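4. Findings: tables in small rental kitchens

4.1 Who answered and what we kept

The mail survey went to 2,900 rental addresses in Borkow and Ekilberg. Nearly 1,000 came back usable. Returns were better in Borkow, where the landlord put the form in with the water bill. In Ekilberg the forms went out alone and a lot came back blank or with only the first page done. We kept a form if the page on meals was complete, even when the rent page was not. Rent figures are therefore patchy and we do not lean on them here.

Renters in both towns mostly do not pick their table. It comes with the unit, or it was left by the last tenant, or a relative gave it. This matters more than we expected for the rest of the section. Earlier drafts treated table size as a choice and tried to explain it by income. That did not work. Size follows the floor plan, and the floor plan follows the year of the building. Older Borkow units have a proper kitchen with a wall long enough for a table. The newer Ekilberg ones have a strip along the living room and whatever fits at the end of it.

Finish was asked as a single item (light, dark, patterned, other). Patterned got a lot of write-ins, mostly "marble look" and "stone look". Dark tops with veining are common in the furnished Ekilberg units and go with complaints about crumbs and dust showing.

Figure 4. Dark, marble-patterned tabletop set against a plain wall.

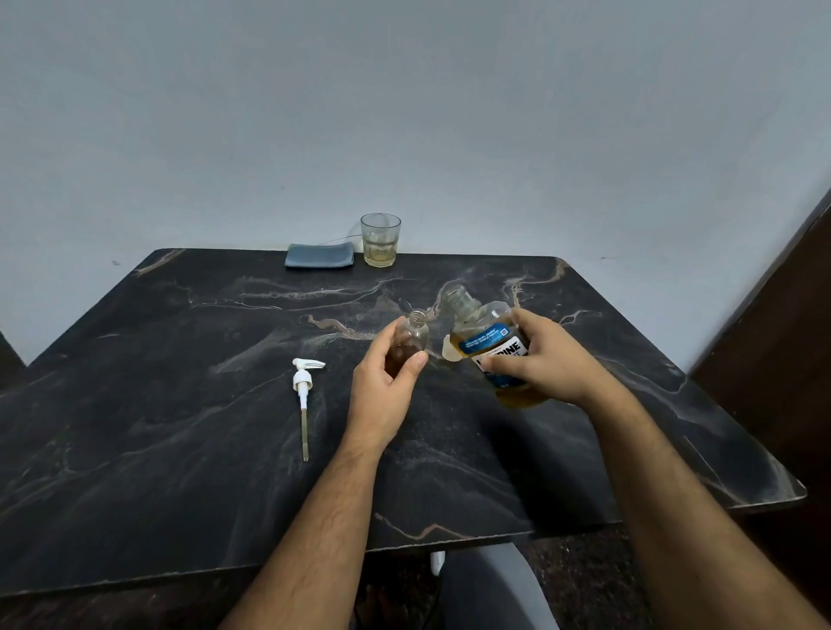
4.2 Against the wall or away from it

A table pushed to the wall loses a seat. Everybody knows that, but it is rarely in the housing standards, which go by tabletop area. A unit can pass on area and still not seat the household. We asked where the table stands and how many people can sit at it without moving it. The two answers together were far more useful than area alone.

Households of 2 managed fine. Above that, wall placement went with eating in shifts, eating on the couch, or children eating first. Some write-ins were quite sharp on this. "We pull it out on holidays." "It has not moved since we got here." One form had a drawing of the kitchen with the door swing marked and an arrow at the chair that gets hit.

Moving the table out for a meal was less common than we had guessed. Reasons given: weight, scratched floor, noise for the people downstairs, nowhere to put the other stuff. The last one came up again and again. The table against the wall is where the mail goes, and chargers, and medicine, and it has to be cleared before anyone can eat, so people stop clearing it. Soap and hand lotion were listed too, usually by renters whose bathroom has no shelf.
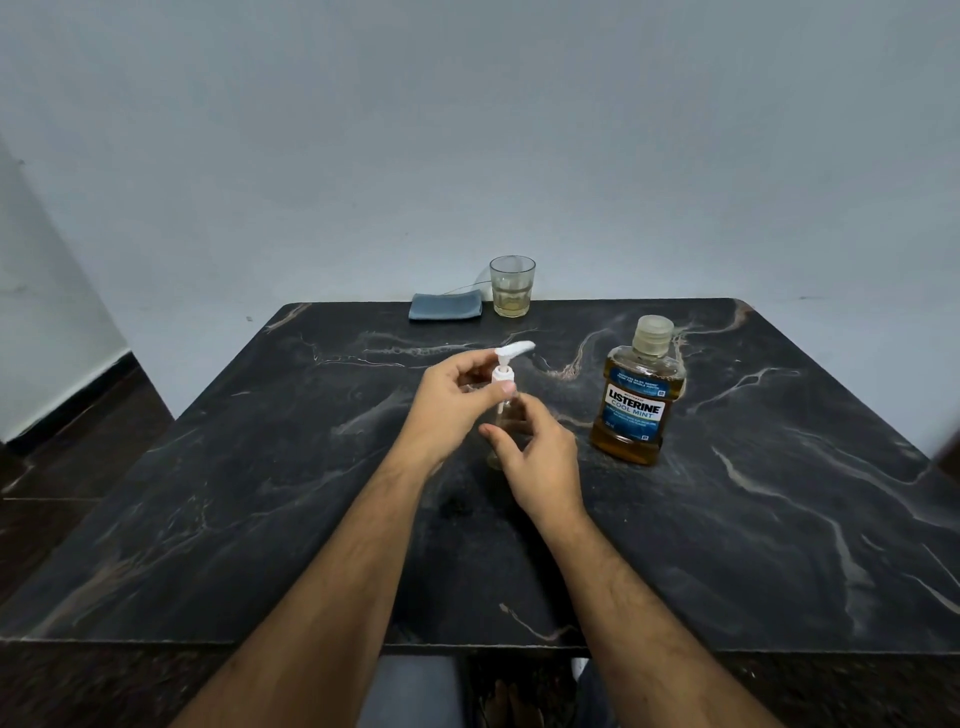

We coded these as storage use. Storage use was higher in the units without a hall closet, in both towns, and the difference held up when we took out single-person households. It did not go away with a larger kitchen either. Renters with more counter space still kept things on the table, wich suggests the problem is the closet and the counter has little to do with it. Landlords we spoke with in the Frimpong blocks did not agree. They see clutter as habit. The survey cannot settle that one.

4.3 What the table gets used for between meals

The activity page used the Trodumix checklist, 6 items: eating, drinks only, homework, paid work, repairs, personal care. Tick all that apply on a usual day. Drinks only did surprisingly well. For a good share of the wall-placed tables it was ticked and eating was not. So the table is a place to sit with a glass of something, and the meal happens elsewhere. Same pattern in the morning and the evening, a bit weaker in the morning.

Homework went the other way. Ticked mostly where the table stands free and there is light from a window. Paid work was mixed, too few ticks to say much. Repairs almost never. Personal care was low but not zero, and the item wording was poor, several people asked in the margin what it meant. Should of been piloted.

No weighting was applied to any of this. Return rates by building are in the appendix.

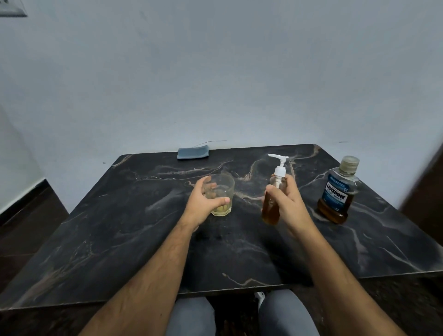
4.4 Limits

Two towns, one region, one landlord group heavy in the sample. The survey ran in October, so balcony and yard eating is missed. Table position is self-reported. We had no floor plans for the older Borkow units and used the building year in their place. Non-returns in Ekilberg are likely larger households, so crowding at the table is probably understated there.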